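Review: the Vurnen height-adjustable desk and Studa wire rack as a manipulation bench

Filed under: equipment, budgeting, small labs
Reviewed by Lamai Chareonsuk

Most of the money in a humanoid project goes to the humanoid. By the time a group has paid for the robot, the hands, a support frame and a service contract, the line for furniture has often been cut to whatever is left. Ours was cut twice. This review covers what we bought with it: a Vurnen standing desk in white, the single-column-per-side version, and a Studa open wire rack with two wooden boards. We also bought a bag of props from Yimyam, and I will get to those.

We have had the setup for five months. It is used for pick-and-place work with small household objects, mostly in the afternoon, by a team of three.

What we needed

Chaiwat Klinhom wrote the requirements before we looked at any catalogs, and I would recommend that order to anyone. The list was short. The surface had to change height, because our reach tests are run at more than one. It had to be a single plain color. It had to leave room underneath for a robot's feet. And there had to be something on it with an inside and an outside, so that tasks could include shelves as well as flat tabletop.

We priced a purpose-built lab bench from Pronham first. It was a good bench, and it would have taken the furniture money for two years. The quote also had installation as a separate item, and the bench would have been bolted down. We share a room with the laundry machines and sometimes need the floor back, so that settled it.

The desk
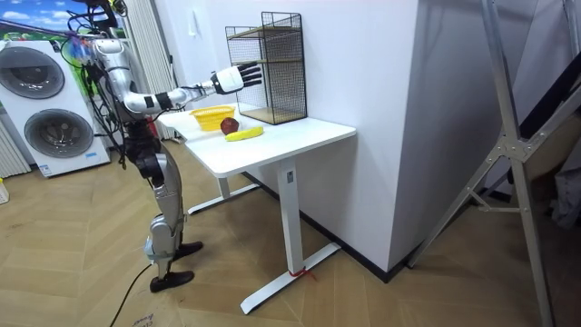 Floor clearance is the reason to choose this desk over a cheaper one with a frame that runs all the way around. A humanoid does not stand the way a person with a laptop stands. It may need one foot ahead of the other, and a crossbar at shin height is in the way. The Vurnen has a long T-shaped foot under a single upright at the near end, and with the robot in a staggered stance, one black foot set farther toward the desk than the other, it can still hold its arm out over the tabletop. We had a desk with a low front rail before and could not get that close.

Stability is fair. At the lower settings I have no complaints. Near the top of its travel the desk sways if something heavy leans on the edge, and a robot hand coming down too hard counts as something heavy. We keep it in the lower half of the range. If your work needs a tall surface and real contact forces, buy a fixed bench and accept the cost.

The white top has been easy to keep clean. It shows marks, so wipe it down before you record anything you plan to keep. Glare depends on your lighting. We had to move one lamp.

The motor is slow and a little loud. The controller has memory positions and they have held. One of them was off by 7 millimeters after a power cut and had to be set again. Write your heights down on paper and check them with a tape measure at the start of a session.

Assembly took two people most of a morning. The instructions are drawings only, and the drawing for the column bolts is wrong: the long ones go on the inside.

The rack

The Studa rack is sold for kitchens and closets. It is black wire in a square grid, open at the front, with one light wood board at the bottom and one halfway up. It weighs very little. That makes it easy to move between tasks and also easy to knock, so ours goes at the back of the desk against the wall.

The boards lift out, and the middle one can go at several heights, so one rack covers more shelf tasks than we expected to get from it. The finish on the wire has started to chip at two of the front corners.

One thing to plan for is that you can see through it. The wall shows between the wires, and a thin grid is harder for some depth sensors than a solid panel. Svend Vigfúsdóttir spent a week on missing points before we accepted that it was the rack. If your budget has no room for that kind of week, get a shelf with solid sides. We kept the wire one, on the grounds that people do have these at home.

The props

Yimyam sells play food and small plastic housewares in mixed bags. Ours had 17 pieces and we use a handful of them. The yellow basket gets the most use. Its sides are an open lattice and the rim is wavy, so it is a less predictable target than a plain tub.

The fruit is fine for the price. The colors are close enough to real fruit and the surfaces are uneven. We started with supermarket fruit and gave up on it. The weight changed from one apple to the next, and the bananas had to be replaced all the time - a small cost, but one that never left the budget sheet.

Buy two bags at once. The second bag we ordered, a few months later, had an apple in a different shade, and we had to decide whether it was the same object for our records. (It is not.) Reaching into the basket with the shelf standing behind it is now our standard check after any change to the hand, with the banana left out on the table as the thing that should not be touched.

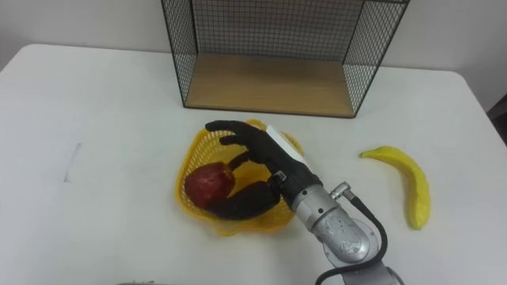

Budget notes

Eulalia Acuña keeps our books and asked me to include this part. The desk, rack and props together came in at 86 percent of the furniture line. The rest went on cable ties, a floor mat we do not use, and a replacement for a desk foot I damaged with a cart.

Things we did not plan for and should have:

Delivery to the room. The desk was delivered to the street door. Carrying it up was our problem.

Outlets. The desk needs one of its own. So does nearly everything else. Count them before you choose the wall.

Cable runs. Measure from the robot to the power supply along the floor, with slack, and not in a straight line.

Time. I would put setup at two full days for a first bench. We had allowed one afternoon.

A second desk. If the tests matter, you will want an identical one before the model is discontinued. Emese Szalai has argued for this since June and I have come around to her view. We have put it in next year's request.

Who should buy it

For a small group doing light tabletop tasks, I would buy the Vurnen desk again. It is ordinary office furniture and it does the job as long as you stay away from the top of the range. The rack I would buy again with a note to whoever runs the sensors. The props are cheap enough that the decision does not matter much, apart from getting spares in the same order.

For heavy objects, two-handed lifting or anything where the surface has to be exactly where you left it, I would go back to Pronham and ask for the quote without installation.

Desk: 4 out of 5
Rack: 3 out of 5
Props: 4 out of 5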